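Flirnton Extends Its Quiet Hours Program

26 February 2018

When Flirnton introduced quiet hours across its main office last June, staff were told that the arrangement would be reviewed after one season. The review is now complete, and the company has confirmed that the program will continue and will be extended to its Lilov location.

Tarun Bansal, who directs workplace policy at Flirnton, met with the newsletter to discuss the findings. He explained that the policy began with a survey of 400 employees, many of whom reported difficulty finishing work that required long concentration.

"People were not asking for fewer meetings in general," Mr. Bansal said. "They were asking for part of the day they could count on."

Under the program, no internal meetings are scheduled for 2 hours each morning. Calls are taken in the side rooms, and messages may be left unanswered until the period ends. Teams that serve customers directly, including the Dustero support desk, follow a rotating schedule.

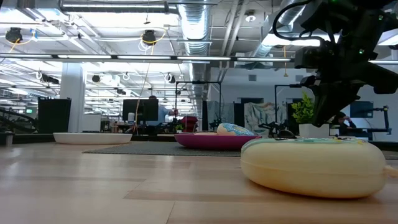 Tyagi, asked separately for a view, was more reserved, saying that the mornings had become calmer but that the early afternoon was now crowded with meetings, and that any extension ought to address this first.

Mr. Bansal accepted the point. "We moved the pressure to another part of the day," he said. "Managers at Lilov will be asked to spread their meetings through the afternoon from the start."

The review drew on 3,621 calendar entries and on interviews with 22 team leaders. Mr. Bansal cautioned against reading too much into the calendar data - it shows when meetings were booked, and says little about whether they were useful.

Written guidance for managers is being revised and will be sent to all departments before the Lilov schedule takes effect. Questions may be directed to the workplace policy office.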